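August, 7:40 in the evening

Second pass over the towel data with the new segmentation. Writing it down tonight while I still remember which runs I threw out and why.

State of things as of this morning: the folding policy trained on the Woseck set succeeds on the first fold in most trials and fails on the second in most trials. Sioned Penry thinks the second fold fails because the demonstrations are inconsistent at the moment of release. My own guess had been the action chunk length. We agreed to test hers first, as it needs no retraining of the vision encoder and can be run on the old checkpoints.

The method is simple. Take each demonstration, find the frames where either gripper changes from closed to open, and cut there. Label each piece by what the arms are doing relative to the cloth: approach, grasp, carry, lay, release, retreat. The first version of the script used gripper current alone. That was a mistake with terry cloth. The loops are thick enough that the current rises before the fingers have a real hold, and the script was reporting a grasp up to 11 frames early. I added a threshold on fingertip height, taken from forward kinematics, and the early labels mostly went away.

The remaining bad labels are at the other end, where one arm has let go and the other is still close to the cloth.

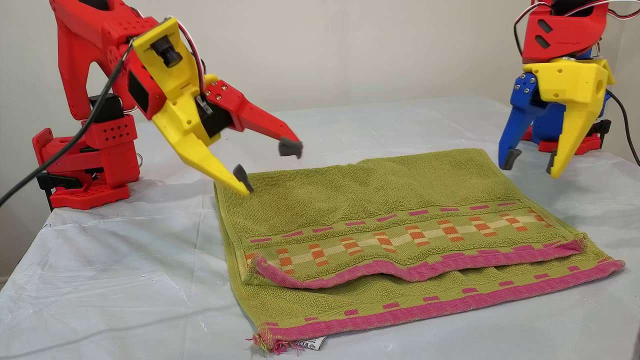
The release label matters more than the others because the policy's next observation depends on it. If one finger is still within a few millimeters of the fabric when the retreat starts, the pad can drag the top layer, and the fold line shifts before the second fold begins. I went through the release segments by hand this afternoon and marked the worse cases. Poses like the left arm's, with the yellow finger's pad almost on the terry at the corner and the red finger up in the air, are the ones the height threshold handles badly. It averages the two fingertips, so one low pad and one high pad come out as "clear." Changed it to take the minimum of the two. Reran. The release boundaries moved later by 3 frames at the median, and the long tail of very early boundaries is gone.

I also want a measure of fold quality that doesn't depend on a person looking at it. Tried two today.

1. Edge distance. Detect the hem of the top layer, fit a line, report the mean distance to the target line. Works on the flat part. A wavy hem gives a large residual, and I haven't decided whether that residual is noise or something worth scoring. Sioned says score it separately. Probably right.

2. Covered area. Segment the cloth by color, compare the area to the flat state, report the ratio. Easy on a green towel over a pale sheet. The woven band breaks the mask into pieces, so I fill holes before counting. This one is less precise, but it almost never fails outright, and edge distance fails whenever an arm blocks the hem.

Keeping both. The covered area score goes in the main table, and edge distance goes in the appendix with the blocked frames dropped and the number dropped reported.

For the covered area score I need a flat reference for each start pose. I had been using a single reference for the whole set, which is wrong, as perspective makes the near end of the towel larger and the ratio then changes with where the towel was laid. The new procedure, to go into the Lougher repo notes so that it stops living in my head:

- Lay the towel flat and smooth it by hand. Small wrinkles are fine. No lifted corners.
- Run the homing script with the grippers up. Check that no finger is blocking the near hem in the scoring camera.
- Capture the flat reference with the short ends facing the near and far sides of the table. 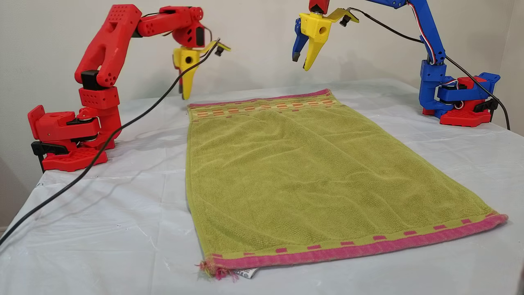
- Compute the homography from the sheet corners, not the towel corners. The frayed corner at the near left throws off the corner detector: it locks onto the loose threads and puts the point outside the hem.
- Mask out the care label. It is white and so is the sheet, so the mask reads it as a notch in the hem.
- Save the reference under the same ID as the trial that follows it.

With per-trial references, the covered area scores for the old checkpoints spread out less. The ranking of the checkpoints stays the same, which I am glad of, because the ranking is already in the draft.

Then the actual question. I retrained only the action head on the relabeled segments, everything else frozen, and ran 10 trials on the second fold. Ten is not a result. It is enough to see whether anything is badly broken. Nothing is. Drag at release was visible in fewer trials than with the old head. The failures left over are mostly poor grasps, where the pad closes on the top loops and misses the hem. That is a different problem and the relabeling was never going to touch it.

Open items:

- The chunk length test still has to be done. If shorter chunks give the same gain with the old labels, Sioned's explanation is weaker than it looks tonight.
- Komach logging drops gripper current samples when both arms move fast. Found more than 45 gaps in one session. I interpolated over them, and I don't like it. Need to see if any gap falls on a release boundary.
- Cable routing on the left arm. The black cable lies on the sheet, and the mask for covered area catches its shadow at some thresholds. Raise the threshold or reroute. Reroute is better.
- Ask Jutside for their fold scores on thin cotton. I expect the minimum-height rule to matter less there, and it would be good to know before claiming anything general.

Left the retraining job going with the second seed at 7:15. Check the loss at breakfast, then the gap check on the Komach logs before any more trials.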